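Ordnung für den Feuertopf

Ein Gespräch mit Meenakshi Kashyap über Gewürzpäckchen, kleine Schalen und den Kochabend in Famthorpe

Meenakshi Kashyap hat viele Jahre in Cedthorpe gekocht, bevor sie nach Famthorpe gezogen ist. Heute leitet sie dort einen Kochkreis, der sich im Winter fast nur mit Hotpot beschäftigt. Ich wollte von ihr wissen, wie man anfängt, wenn man vor dem Regal im asiatischen Laden steht und kein Wort lesen kann.

»Man kauft zuerst zu viel«, sagt sie und lacht. »Bei mir war es genau so. Ich hatte eine Schublade voll mit Päckchen, große und kleine durcheinander, und wenn ich eines gesucht habe, musste ich alles herausnehmen.« Seit dem Oktober sortiert sie deshalb anders. Die Beutel liegen nicht mehr, sie stehen.
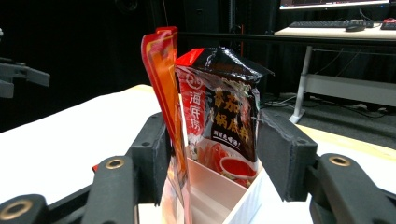 Dafür benutzt sie eine einfache Schale mit Unterteilung, gekauft bei Warraich, dem Haushaltsladen neben der Post. »Ich wollte zuerst etwas Schönes aus Bambus«, erzählt sie, »aber Bambus nimmt den Geruch an. Chili und Sichuanpfeffer bekommt man nie wieder heraus.« Eine Schale aus Kunststoff wäscht sie mit warmem Wasser und ein wenig Natron ab, und am nächsten Tag riecht man nichts mehr.

Ich frage, nach welchem System sie einräumt. Sie überlegt lange. Nach der Marke habe sie es versucht, dann nach dem Datum, und beides sei ihr zu mühsam gewesen. Am Ende ist sie bei der Brühe geblieben: Was mit Rindertalg gemacht ist, kommt zusammen, was ohne Talg ist, kommt auf die andere Seite. 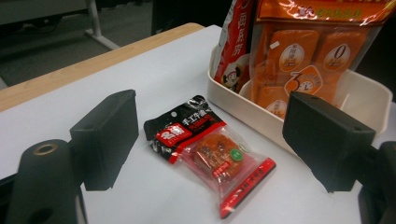
Der Talg ist für viele Gäste die wichtigste Frage. Wer kein Rind isst, muss es vorher wissen, und auf der Vorderseite steht es meistens nur auf Chinesisch. »Die Zeichen 牛油 kann sich jeder merken«, sagt Meenakshi Kashyap. Auf dem kleinen schwarzen Päckchen stehen sie weiß gedruckt, mit dem Wort für »handgemacht« davor, und unten sieht man durch die klare Folie den orangeroten Würzblock. Das zweite Wort, das sie ihren Teilnehmern beibringt, ist 麻辣, also scharf und betäubend zugleich. Mit diesen beiden, meint sie, komme man im Laden schon recht weit.

Wie viel nimmt man dann für einen Topf? Sie ist vorsichtiger geworden als früher. Für zwei Personen schneidet sie von einem großen Block eine Ecke ab und lässt sie in 600 Milliliter Brühe langsam schmelzen. Probiert wird erst, wenn sich alles aufgelöst hat. Nachgeben könne man immer, herausnehmen könne man nichts. Den Rest wickelt sie fest ein und legt ihn in den Kühlschrank, mit einem Zettel daran.

Bei den großen Packungen gefällt ihr besonders, wenn die Würze schon in kleine Würfel geteilt ist. Dann braucht man kein Messer, und auch Kinder können beim Abmessen helfen. Kleine Päckchen kauft sie trotzdem, zum Probieren. »Ein großes Paket, das nicht schmeckt, steht zwei Jahre da und schaut mich an.«
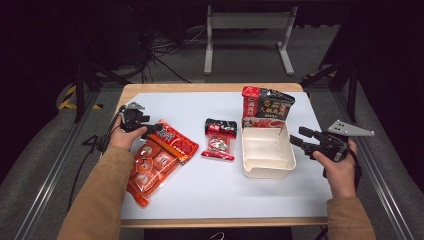

Shagufta Awan widerspricht ihr in diesem Punkt. Kleine Päckchen seien auf die Menge gerechnet viel zu teuer, und man habe am Ende nur mehr Verpackung im Haus. Sie würde lieber mit den Nachbarn teilen, ein großes Paket auf drei Haushalte. Außerdem findet sie die Trennung nach Talg übertrieben. Man solle die milden Sorten nach vorne stellen, die scharfen nach hinten, fertig.

Meenakshi Kashyap nimmt das gelassen. Die beiden haben schon oft darüber gestritten, meistens beim Essen. Einig sind sie sich immerhin über die Tomate. Wenn neue Gäste kommen, steht in der einen Hälfte des Topfes immer eine Tomatenbrühe, und in der anderen etwas mit Chili.
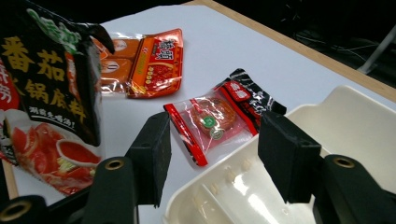
Puston, Heft 9, Seite 247

»Die Tomatenbrühe trinken wir zuerst, aus der Schale, wie eine Suppe«, erklärt sie. Auf dem Beutel wird das sogar empfohlen: erst die Suppe trinken. Danach kommen Tofu, Pilze und Chinakohl hinein, das Fleisch ganz zum Schluss. Wer mit der scharfen Seite anfängt, schmeckt von der Tomate nachher nur noch wenig.

Bleibt die Frage nach den runden Würzscheiben, die einzeln verpackt sind. Für einen kleinen Topf hält sie diese Form für praktisch, doch sie rät, sie vor dem Kochen einmal durchzubrechen und erst die Hälfte zu nehmen.

Der nächste Kochabend in Famthorpe ist am 27. Dezember 2018. Eine eigene Schüssel soll man mitbringen, und wer zu Hause angebrochene Packungen hat, darf sie gern dazulegen.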